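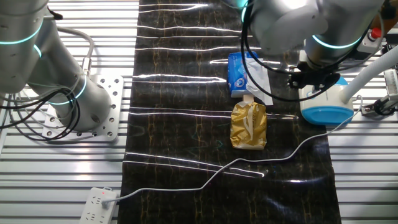

8 min read

Castar College
Access and Belonging Council
Minutes of the March meeting

Date: Mar 17, 2020
Place: By telephone and video, in place of the second-floor meeting room in Clavine Hall
Present: Shireen Motaung (chair), Fabrice Leclerc, Nestor Quiambao, Colette Renaud
Regrets: Hendrik Lambrechts, who sent written comments
Minutes taken by: Fabrice Leclerc

Welcome and opening

Shireen opened the meeting and thanked everyone for finding a quiet corner at home and for putting up with the dial-in instructions, which went out in two versions (please use the second one from now on, and delete the first). She said how glad she was to hear all the voices, and that she knew several people had been up late answering messages from students who were packing, or who could not pack, or who did not yet know where they were going. There was some friendly talk about dogs and kettles while we waited for Colette's sound to come through, and then we got going.

Shireen asked whether anyone wished to add to the agenda. Nestor asked for a few minutes on captions, given the move to remote classes, and this was added after the name policy.

Minutes of the February meeting

The February minutes were approved with two small changes. In the section on the welcome week for transfer students, "orientation leaders" should read "peer leaders," the term the students themselves asked for. And Colette's report on the lactation room should say that the lock had been ordered. It has now been fitted, she is happy to say, though the little sliding sign still sticks at "in use" and a work order is in for that as well.

Chosen names in college systems

This was our main item and took up the better part of the meeting. Nestor presented the draft procedure for letting students and employees use a chosen name in the places where their legal name isn't needed. As members will remember, the idea goes back to the listening sessions in the fall, when we heard from trans and nonbinary students, from international students who go by a different name here, and from a good many people who have simply been called by their middle name since kindergarten and are weary of explaining it on the first day of every class.

The survey closed at the end of February with 317 replies. Nestor read out several of the written comments, with permission, and there was a bit of a silence afterward. One student wrote that she had stopped going to a class she liked after the roll was read aloud. Another said the dining hall card reader shows his old name to whoever is working the register, and that he has started eating in his room.

The draft covers class rosters, the email directory, the ID card, the learning site and the library account. It leaves out transcripts, payroll, financial aid and anything that goes to the government. Fabrice asked about diplomas. Nestor said the registrar's office is willing to print a chosen name on the diploma so long as the transcript carries the legal name, and that this only needs a line on the graduation form. Colette wondered if we might get that line in before this spring's forms go out. Nestor will ask, but he warned us kindly that the registrar's staff have a great deal on their plates this week.

Hendrik's written comments were read by Shireen. He supports the draft warmly and has one worry, which is mail sent home. A student may use one name on campus and not be out to family, and a letter from the bursar or the health center in the wrong name could do real harm. With so many students going home all at once, he felt this should be settled first, ahead of the ID cards. Everyone agreed, and there was a good long talk about how to do it. In the end we settled on a separate box on the form, asking which name to use on paper mail and for calls to an emergency contact, with the legal name as the starting choice unless the student changes it.

Colette raised the fee for a new ID card. At present a replacement costs the same whether one has lost the card in the river or changed one's name, and she would like the second group not to pay. Shireen thinks the Trostow Fund could carry this for the first year. The fund's yearly small-grants limit would cover nearly 100 cards, which ought to be plenty, going by the survey. Fabrice will write the request.

Agreed: the draft procedure goes forward with Hendrik's change on mailings and Colette's on card fees. Nestor to send a clean copy to members before it goes to the provost. 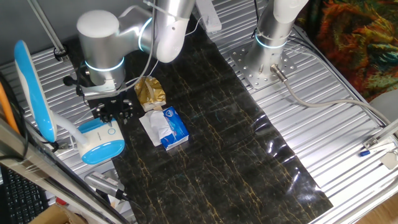

Captions and remote classes

Nestor reported that the accessibility office has 8 students this term who use live captioning or a sign language interpreter in class. All of them have been called, and he wanted it noted how patient and good-humored they were. For live classes the captioners can join by video. Recorded lectures are harder, as the automatic captions are poor on names, on accents and on anything with a formula in it, and somebody has to go back and fix them by hand.

Shireen said she did not want us to treat captions as something only for deaf and hard of hearing students. Students learning English use them, and so do students sharing a kitchen table with three brothers. Colette agreed, and added that faculty are frightened and tired just now and that whatever we send them should be short. After several tries at a long list we whittled it down to a single page: turn captions on, send slides ahead, say your name before you speak, and describe what is on the screen.

Fabrice pointed out that not every student has a steady connection at home. The Sfakianakis Library still has laptops to lend and will mail them out. Colette will make sure that the loan form doesn't ask for a credit card, which was how a few students were turned away last year.

Agreed: Nestor and Colette to write the one-page guide. Fabrice to pass it to department secretaries, who in his experience are the ones who get things read.

Cultural and religious days

Shireen went through the revised calendar of religious and cultural days that faculty are asked to keep in mind when they set exams. We have had lovely, detailed letters from students about days we had missed or placed wrongly, and one gentle correction about spelling. It was suggested in February that we print 1,000 wall copies. With the buildings emptying out, this seemed a poor use of paper, and we will put the calendar online for now and come back to printing in the fall.

There was some talk about Ramadan and Passover both falling in the stretch when classes will be online, and about students who will be fasting or hosting family while trying to take a timed exam. Colette asked that the reminder to faculty say plainly that a student doesn't need to bring a letter from a clergy member. The policy has said so for years but the habit lingers.

Agreed: Shireen to send the calendar and reminder under her own name. 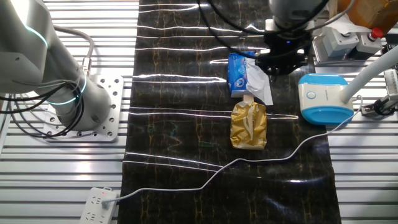

Colette gave the update on the access guide to college spaces, which is meant to tell a student or visitor with a disability what to expect of a room before they get there: door widths, step-free routes, lighting, noise, seating and so on. The drafts for Clavine Hall and the library are finished, and the labs and workshops come next. She would like those pages to say more about surfaces and signals than the first ones did. Members with low vision on the reader panel have told her that a dark, glossy surface with brownish-gold and teal veining, like the marble-look one running through the middle of the photograph, can make it hard to find a small object set down on it, and that a plain matte mat in a light color is a kindness. The glowing cyan rings on the arm came up too. A light is a welcome cue for someone who can't hear a machine, she said, but a color by itself tells a blind visitor nothing, and the guide should note wherever a room depends on lights alone. Nestor suggested adding a line on loose cables and hoses at floor level for people using canes or wheelchairs, and Colette was happy to take that in.

We spoke a little about the wording. Fabrice would like the guide to stop saying "wheelchair friendly," which can mean almost anything, and to give measurements. Shireen asked that each page carry the name of a person to call. Everyone thought this was right, and Colette offered to be that person until the departments name their own.

Agreed: Colette to carry on with the guide from floor plans and photographs while the buildings are closed, and to share the first lab pages with the reader panel.

Other business

Fabrice asked if we ought to say something publicly about the unkindness some of our Asian and Asian American students have met with in recent weeks. Two students have come to him, and Nestor had heard from another. Shireen said yes, without hesitation, and that it should come from the president as well as from us. She will call the president's office this afternoon. In the meantime Fabrice will write to each of the students, and will remind residence staff how to file a bias report by phone, as the paper forms are locked in the office.

The spring potluck is put off. Colette has kept the sign-up sheet, so those who promised dumplings and those who promised pie are still on the hook!

Next meeting

We will meet by video again next month. Shireen will send the link, along with the mailing-name form if it is ready. Members who would sooner join by phone are very welcome to, and those who need captions or any other arrangement for the call should let Fabrice know.

Shireen thanked everyone once more and closed the meeting.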